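Re: [Skudatbridge-packing] which carton for the 21 orders?

2020-01-21, Plikoda desk wrote:
> Are we still on the tall cartons for Karthorpe? We have 26 left
> and I can order 100 more. Also what do we do about creased ones?

Quick answers, in a hurry — no more tall ones pls. Plain brown corrugated, wider than tall, same as on the white table now. Slight crease on the top edge is fine, still use it.

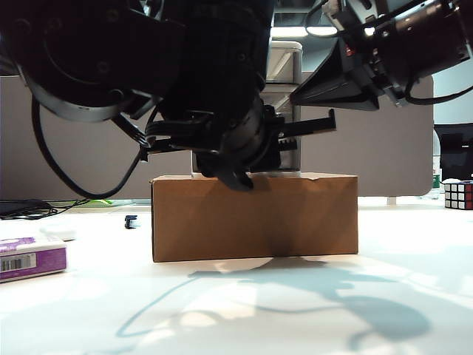

1. Order 100 of the wide ones. Nasrallah wants 800 by May but thats a seperate order.

2. Use up the 26 for returns.

3. Labels on the front face, please, not over the flaps.

Will check the tape tonight.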